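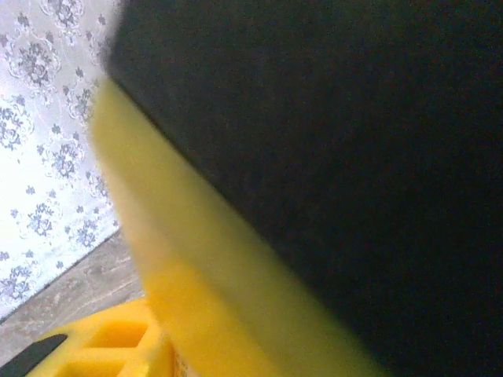

Gudrun Ehlers objected at the Brismont review that a wrist view this blocked should just be dropped from training. We tried that first. It hurt.

Figure 4. Wrist view under heavy occlusion: black and yellow surfaces close to the lens, patterned wall behind.

4.2 Blocked views. Dropping them cost us grasps at the Amside site, mostly late ones, near contact. So we keep them — with a lower weight, set per frame from the visible background. Same 300 episodes in both runs, same policy, only the weigthing differs. Gain is small but holds across both seeds. Motion blur not handled seperately; the Pena baseline does not either.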